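Press release
June 25, 2020

Mulcahy opens laundry and folding room for residents in Geltomdale

The Mulcahy housing association has opened a shared laundry and folding room on the ground floor of its Ekier building in Geltomdale. The room is free to use for all tenants of the building and of the two neighbouring houses in Grungate, together 80 households.

Until now, many tenants had to carry their washing to the launderette near the station, and dry it at home in small flats. In a survey which the association made last winter, a place to dry and fold clothes was the wish most often named, before bicycle parking and better lighting in the yard.

"We received 200 answers on paper and I have read each of them," says Gerrit Vanhove, project manager at Mulcahy. "Many people wrote that they fold their sheets on the bed or on the floor. They asked for a good table and a place to put things down."

The works took eleven weeks. The old store room got a new floor, a second window and stronger ventilation. The furniture was chosen together with tenants, who came to two open evenings to try different table heights. The cost of the furniture was 1,647 euros – the rest of the works was paid from the normal maintenance budget.

The room is open every day from 7 in the morning until 9 in the evening. Tenants can reserve one hour by writing their name on the list at the door. Cloths for wiping the table stay in the room, and we kindly ask users to leave the surface clean for the next person.

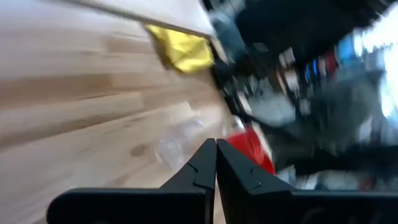
Mulcahy – Department of Shared Rooms and Furnishing

The folding table has a light wooden top with a butcher-block pattern, in strips from pale blond to honey brown. Tenants preferred it to the white top which was also shown at the open evenings.

"My mother had such a table in her kitchen and we folded everything on it," says Thérèse Girard, tenant in the Ekier building. "For the big sheets I still need my neighbour at the other end."

A first meeting with users will take place after the summer. Tenants who have questions about the room or the list can speak to Saoirse Scanlon at the Mulcahy office in Grungate, on working days before noon.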